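# Buying arms for cloth work: what people keep asking me

I wrote up our budget in January and have been answering the same emails ever since, so I'm putting the answers on one page. I buy equipment for a small team that works on folding and sorting laundry items. Your prices will differ from mine!

## Should I buy one arm or two?

Two, if you're handling cloth and can possibly stretch to it. We priced a single arm first to save money, and I'm glad Wojciech Nowicki talked me out of it. With one gripper you can pick up and drop, and that's most of it. With two you can hold one corner and go looking for the next (which is where all the interesting trouble starts).

## Do I need a camera at the wrist as well as one up top?

I'd say yes, and I'd put it on the first order. We tried to add ours later on an older setup and paid twice for cabling. The wrist view is the one I look at when I want to know where the fingertips are compared with a hem or a rounded end.

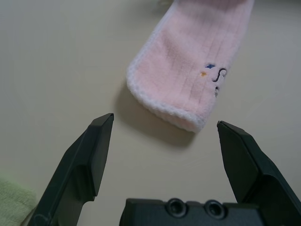
Budget for spares too. I keep 40 fingertip pads in a drawer and reorder from Skarnex when we're halfway down. Pads cost us 195 dollars a box, and I left them out of my first spreadsheet completely, so please learn from me on that one.

## Will any camera do?

Not for moving shots. Cheap ones smear as soon as the arm swings, and then you're paying people to sort through pictures they can't use. Ask the seller for sample footage taken while the arm is moving, at the speed you plan to run. Elspeth Lindsay asks for it before she'll even open a quote – I've started doing the same.

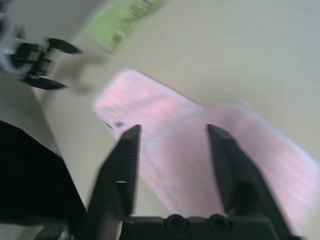 *Wrist view over the pink cloth, with plenty of motion blur. The second gripper is at upper left.*

## How big should the table be?

Bigger than the arms' reach suggests. Cloth hangs and swings, and a towel held by one corner takes up a lot more room than the same towel lying flat. Leave space for the pieces waiting their turn as well. Ours came from Brotport for 322 dollars, with a plain pale top, and I'd buy it again.

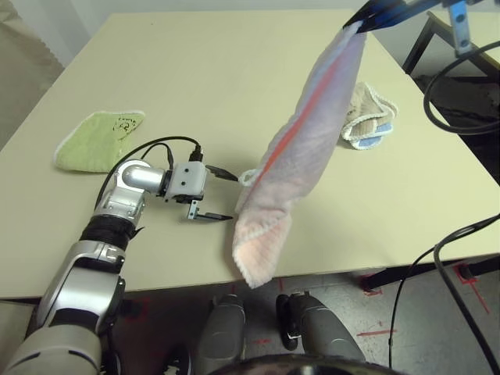 Floor tape belongs in the budget too, and so do cable clips. I put down 258 dollars for all the small stuff last time and spent every cent of it.

## Where do you get test cloths?

Anywhere! Buy ordinary ones in different colors and textures, and get some with trim or loops on them, because plain squares will make your setup look better than it is. Buy doubles of the ones you like. Shops stop carrying things.

## Lease or buy?

We bought the arms and leased nothing, mostly because Chin-lung Kwok had the repair skills in-house. If you don't have somebody like that, get the service contract priced on the same quote as the hardware and read what it says about cables.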